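The Box Between the Sofa and the Table

In a two-room apartment in Paltville, the snacks used to live wherever the last person set them down. Chips went on top of the refrigerator, cookies behind the coffee maker, and a bag of rice crackers once spent most of February under a couch cushion. The kitchen there has 4 cabinets, and all of them are full of pans and plates.

The fix was a plain open box on the living room floor. It has no lid and no dividers. Everything that comes in a sealed package and doesn't need the refrigerator goes into it, and when the box is full, the shopping stops.

Open boxes have been selling well at Turik, a housewares store on the main street in Pedport. The store sold 350 of them last year and nearly 490 the year before that, when a new apartment building opened two blocks away. Most buyers ask for a lid at first. The store stopped stocking lids after too many of them came back.

A lid is one more thing to move, and in a small room there is rarely a good place to put it. People lift it off, lean it against the wall, and leave it there. An open box gets used on the first day and keeps getting used. 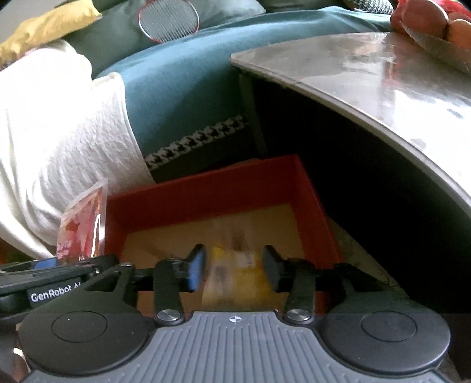

Height matters more than most shoppers expect. A low tray lets packages slide out the moment somebody bumps it with a foot. Taller sides hold a bag upright, so the front of the package faces out and can be found from the sofa without digging. Very deep boxes have the opposite problem, and whatever goes in first tends to stay there past its date.

Packing works best standing up, like files in a drawer. Put the biggest packages at the ends and fill in toward the middle. Flat bars and small pouches can go in last, on their sides. Leave a gap wide enough for a hand.

Chaimongkol, a small grocery in Pedport, shelves its noodles and dried fruit this way, in bins near the register. Each bin is emptied and wiped out before new stock goes in — a habit that carries over well to a living room, where crumbs collect in the corners.

Color is a matter of taste. A strong one is easier to spot and harder to trip over in the evening. Beige disappears against a light floor.

Anything already opened should be clipped shut or moved to a jar in the kitchen. Chocolate should stay away from a heater, and so should the box.

Related

Shoe racks for narrow hallways
What to keep on a coffee table
300 square feet, two people, one closet
How long do crackers last?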